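Section 3. Setting up the ink station and looking after brushes

Plakosness Home Calligraphy Set, user guide
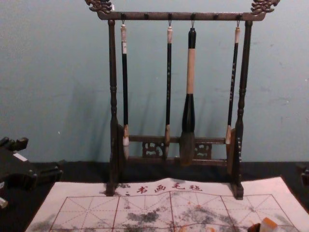
Before you start, find a flat table that doesn't wobble. Cover it if you care about it. Ink stains wood, cloth, grout, everything. You need water, a rag, scrap paper, and the Sendell ink stick from the small box. Bottled ink is fine too, skip to 3.2.

3.1 Grinding ink

1. Put the grinding stone on a damp cloth so it stays put.
2. Add water with the dropper. 4 drops for practice, more for a long session. Small amounts at a time.
3. Hold the stick upright. Flat end down.
4. Grind in slow circles, light pressure. Don't lean on it.
5. Keep going till the ink feels slightly oily and the trail stays open for a moment behind the stick. First time takes a while.
6. Test on scrap. Too gray, grind more. Too thick, one more drop.
7. Wipe the stick dry right away. Set it on its side, off the stone.

Caution: never leave the stick standing on the stone. It glues itself down and takes a chip out when you pull.

Note: use cold or room temperature water. Hot water makes the ink lumpy.

3.2 Bottled ink

1. Shake gently, cap on tight.
2. Pour a little into the dish. Don't dip in the bottle.
3. Thin with water if it drags. Lobo bottled ink is thick out of the bottle, so start with 2 parts ink to 1 part water and adjust from there.
4. Don't pour leftovers back. Ever.

Caution: most bottled inks have shellac or a similiar binder. Once dry in the hairs it does not come out. Don't use them with your good brush.

3.3 Opening a new brush

New brushes ship stiff, the hair is set with starch.

1. Take off the plastic cap. Throw it out. Putting it back on bends the hairs and traps damp, and that's where mold comes from.
2. Stand the tip in lukewarm water. 3 minutes for the small sizes, longer for the big one.
3. Press the hairs softly between finger and thumb. Work from the tip up.
4. Small brushes: open the bottom half only. Large: open all the way.
5. Rinse till the water is clear. Blot on the rag.

A few loose hairs at first is normal. If they come out in clumps, see Returns, Section 7.

3.4 Paper

Practice pad is Varnodach, refill no. 996. Smooth side up. Rough side soaks up ink faster and the lines feather, some people like that. Felt goes under the sheet, weight across the top. No felt? Folded newspaper, changed when it gets damp.

3.5 Cleaning up

Do this before you get up for coffee. Dried ink near the ferrule is what kills brushes.

1. Press leftover ink out onto scrap paper.
2. Rinse under a slow cold tap, hairs pointing down.
3. Squeeze gently, rinse again. Repeat untill no gray comes out.
4. No soap on goat hair. A tiny bit of mild soap is OK on synthetic.
5. Shape the tip with your fingers.
6. Hang by the loop, hairs down, out of the sun. No radiator, no hair dryer.
7. Leave overnight at least. Big brush may need longer.

No place to hang them? Lay flat on a dry towel with the tip over the edge. Do not stand wet brushes in a jar hairs up, water runs back into the handle and it splits.

Stone: rinse with plain water, soft sponge, no scrubbing pads. Air dry.

3.6 Quick fixes

Tip won't come to a point: ink left inside. Soak in cool water, rinse, reshape.
Loop came off: tie on new cord, any thin cord works.
Ink smells bad: toss it, wash the dish, grind fresh.
Lines bleed: too much water, or paper is upside down. Check the paper first.
Head came loose from handle: let it dry completely, then a drop of wood glue inside the handle. Wait a day before using.

Storage for long breaks: see 4.1.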